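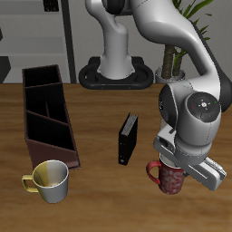 When does a simulated trial count toward a benchmark score?
When its start state, its success test and its time limit were all written down before the first trial was run, and when the result can be replayed from the log by someone at another site.

The second edition of the Kurkonmont tabletop reporting rules takes effect in June. It replaces the draft that Granley and Orneck have used for their shared manipulation tasks. Most of the text is unchanged. The sections below were rewritten after a comparison in which the two sites reported different scores for the same policy and neither could show where the difference came from.

Start states (section 3). Object poses are drawn from a seeded list, and the seed goes in the report header. The old wording allowed an operator to discard a start state that "looked unreasonable." That wording is gone. A start state may be discarded only if objects interpenetrate at time zero or if an object leaves the table during the settling period, before the arm has moved. Discards are logged with their index and are not replaced by hand.

Views (section 4). Each episode is stored with at least one fixed external view and one view from the gripper. Both must be kept at the resolution the policy received. Upscaled copies can be added for readers but do not count as the record.

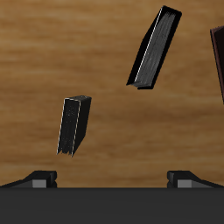 Gripper view over the tabletop, fingers open and two dark books on the wood beyond the hand – see section 4.

Success tests (section 5). A placement task is scored on the final state, after the gripper has released and the object has been at rest for 52 simulation steps. Contact with the target during the motion earns nothing. For mugs and other handled objects, the task sheet must say whether handle orientation matters. If the sheet is silent, any upright pose passes.

Trial counts (section 6). A headline figure needs 1,000 episodes per task. Smaller runs may be published as preliminary, with the count printed beside the score. In the comparison mentioned above, one site had run 374 episodes and the other nearly three times as many, and both rounded to a whole percent.

Babita Garg, who edits the rules, asks that sites stop reporting a mean across tasks without the per-task table. The Türkmen template has been updated with 21 mandatory fields and will reject a file if any are blank. Physics engine version and contact settings are now two separate fields.

Reports begun under the draft may be finished under it, provided the header says so. Corrections to section 5 are still open – send them with the task sheet attached.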